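Rink workshop notebook, November
Kept by Bethel Negash. Initials in the margin are whoever did the job.

Start of day, 6.40

Both sharpening machines on. Left one still takes longer to settle than the right. Coolant topped up. Orest had the under-12 skates lined up by shirt number before I got in, which saved a good half hour. Goalie skates kept separate on the lower shelf as usual, please don't mix them back in, they get a different hollow and I've already had to redo a pair this season.

Wheel on the right machine changed. The old one was down past the line. Dressed the new one twice, then ran a scrap steel through before touching anyone's skates. First pass came out slightly high on the outside edge, so I moved the holder a quarter turn and tried again. Level after that.

Stick testing

Taras wants the flex test finished before the seniors place their order, so this took most of the morning. Same set-up as last time: stick held at the butt and again just above the heel, load applied at the middle, 200 presses each, checked with the gauge at the start and at the end.

Flulamo, senior, right-handed: no change at the end that I could measure. Slight creak in the first few presses, then quiet. Blade still tight in the shaft.

Brandão, senior, left-handed: softer at the end than at the start. Small mark on the paint where the middle pad sits. I don't think the mark matters but I've put tape round it so we can find it again.

Skurnar, intermediate: stopped early. The pad slipped and the stick twisted in the holder, so the numbers are no use. Needs doing again with the rubber strip under the pad. Not the stick's fault, and it shouldn't go in the table as a fail.

Matvii asked whether we should test them cold as well. Fair point, they spend their lives at ice temperature and we do all this next to a radiator. The plant room corridor would do if we can get the bench down there. I'll ask Alois about the door.
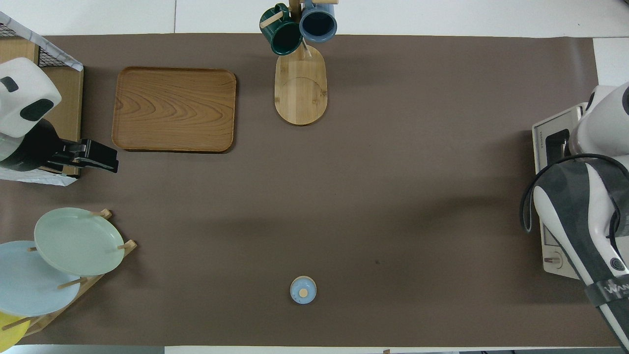

Helmets and cages

Went through the club loan helmets. 6 taken out for loose ear pieces or missing screws. The screws are in the tin marked SMALL, the ear pieces have to be ordered. Two of the cages had the coating chipped at the chin. Filed smooth and put back, but they want replacing before next season.

Helmet 413 is the one the parents keep asking about. I've checked the shell inside and out and can't find a crack. The line on the back is a scratch in the paint, it stops where the paint stops. Padding is tired though, so I've kept it off the shelf until the new foam comes. If anyone asks, it's with me.

Laces: down to the last box of the long ones. The waxed ones nobody likes are still plentiful. Orest says the coaches have been handing out the long ones for short skates and cutting them, so could we stop doing that.

Pucks

Counted in 200 training pucks from Drorno. Weighed a handful from each box. One box came up lighter than the others and had a different edge pattern, so I've written TRAINING ONLY on it and put it on the left. Match pucks are in the freezer by the timekeeper's door. Please close the lid properly, it was open a finger's width when I came in and there was frost all down the front.

Goal frames

Welded the bottom bar on the away goal with Alois holding the other end. It had been bending a little more each week where the machine clips it on the way past. Ground flat and painted, and it needs to stay off the ice until tomorrow. Net re-laced on the same side. The home goal is fine apart from one missing peg, and I've drilled out the peg hole as it was full of ice and grit.

Left to do

Skurnar test again, with rubber strip.
Order ear pieces, foam, long laces.
Ask Alois about the corridor door and whether there's a socket that works down there.
Matvii to type up the flex figures. My sevens are the ones with a bar through.
Left machine: look at the belt before the weekend sharpening.

Machines off at 17.15, coolant tray emptied. Key back on the hook.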